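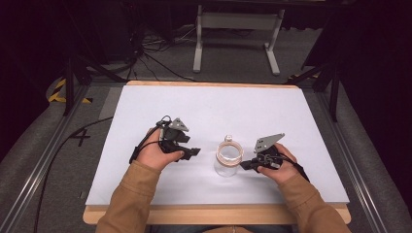 kedberg_kel
Does anyone know if the Jerkavel ferry takes cards yet? We're going over in January, two adults and a teenager, and my guidebook is ancient. Also tossing up whether to decant my sunscreen into a small clear glass jar like that one, or will it just smash in my pack?

ginon_ray
Cash only when I went. It was 158 each way and they had no change for a 2,000 note, so break it before you get to the wharf.

DiepHa
Disagree Ray, I tapped my card no worries! Get the 7 am boat though, it's much calmer. And go plastic for the sunscreen, mate.

ginon_ray
Must be the new operator then. I'd still carry some cash.

kedberg_kel
Cheers both, will bring small notes and a plastic bottle.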